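4.2 Changes to the working day at the demonstration tables

Share this article 18 Comments 2

The preceding section dealt with the packing hall at Gorkstead, where the robot cells were introduced. The present section turns to the smaller group of employees whose task is to show those cells what to do. Before the change, these employees packed fittings by hand on the main line. They now spend their shifts at white tables in an ordinary office room, holding gripper tools and carrying out short handling tasks with small goods and open boxes (Figure 3). The recordings are used by the Pelledari system to learn the same movements.

Staff were asked to keep a written log of their shifts during August. The logs contain 2457 entries, of which 853 concern matters other than the task itself: seating, lighting, noise, cables on the floor, and the wish to talk to colleagues. We had expected most remarks to deal with the tools. The high share given to the room and to company suggests that the move away from the line was felt first as a change of place, and only later as a change of trade.

Three findings deserve attention. The first concerns pace. On the line, the speed of work was set by the belt. At the tables it is set by the person holding the gripper, within a daily target agreed with the shift lead. Several employees described this as a relief, while others found it hard to judge whether they had done enough by the middle of a shift. Kumudini Paul, who had packed at Gorkstead for 18 years, wrote that she missed 'seeing the pallets go out'.

The second finding concerns skill. Experienced packers know how to turn a bracket so that it settles in a tray, but few had ever been asked to explain it. Working through a gripper obliged them to slow down and to consider each grasp – where to close the fingers, how far to lift, when to let go. New starters learned the tool more quickly than older colleagues, yet the older group was more often consulted when a part would not sit properly. Mitra Mazandarani, the shift lead, now pairs the two groups as a matter of routine. This arrangement was not in the original plan drawn up by Zendville, the site operator.

The third finding concerns pay and standing. The post of demonstrator was at first treated as a temporary assignment and kept the packing grade. Staff objected that the work called for closer attention than packing and that it had no clear end date. A revised grade was agreed on 23 June 2018, with a written right of return to the hall. Requests to return have been few, although the right itself was mentioned in the logs more often than the pay.

Physical strain changed in kind. Complaints of back pain fell, whereas complaints of tired wrists and forearms rose, chiefly among those who held the tool raised between tasks. Following advice from Aryee, the firm engaged to review the tables, shorter spells were introduced.

Figure 3. Handling work at a demonstration table.
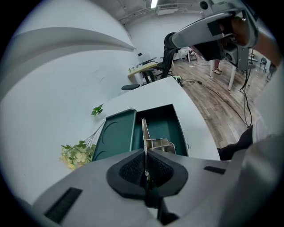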